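Intro to Household Economics – handout 6
Small valuables: what they're worth, when, to whom

Read before section. Bring handout 5 too, we didn't finish the depreciation part.

Three kinds of value, keep them apart on the exam:

Purchase value – what was paid. Receipt if there is one. Mostly useless after a year.
Resale value – what a stranger pays today, as is. Usually a shock.
Replacement value – what it costs to get the same thing again. Insurers work with this one, but read the policy, some pay resale and call it something else.

Sentimental value is not a fourth kind for our purposes. It explains why people don't sell. Put it under "reservation price" (handout 2).

Costume jewelry is the standard case. High markup at the shop, close to nothing on resale, and most households own more of it than they could list from memory. Beads, crystals, plated cuffs. Materials cost is a small part of the price, the rest is design, rent, display, unsold stock.
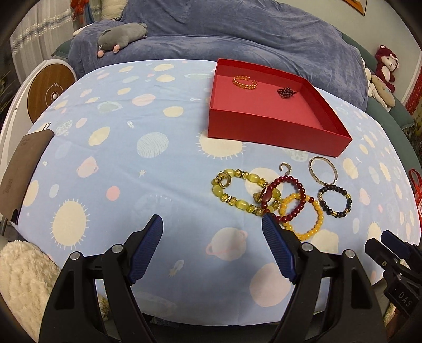

Wemurberg, June

Case for this week: the Vedent inventory. One household, 306 items under the heading "small personal goods". Owner's guess before listing was 40. Why so far off? Come with two reasons, we will argue about it.

Of the 306, only 17 had any paper with them. So resale had to be estimated from comparables. Method:

– sort by material first, then by maker if known
– find sold prices, not asking prices (everyone gets this wrong on the first problem set)
– take the middle one, not the average, a single odd sale will wreck the avarage
– subtract selling costs: fees, postage, your time

Lots vs. singles. Cheap items sell better grouped, but the buyer wants a discount for the ones they don't want. Sinaga sold everything as singles and spent more on postage than it took in. Vano did mixed lots and cleared the table by 2 p.m. Compare net, not gross!!

Terms to know: markup, salvage value, comparables, transaction cost, reservation price. Endowment effect is next week but skim it.

Problem set: questions 1 to 4, skip the secnd half of 3, the table is misprinted. Show your work.

Contact the course office | © Wemurberg Evening College | Back to top
2 comments | 17 shares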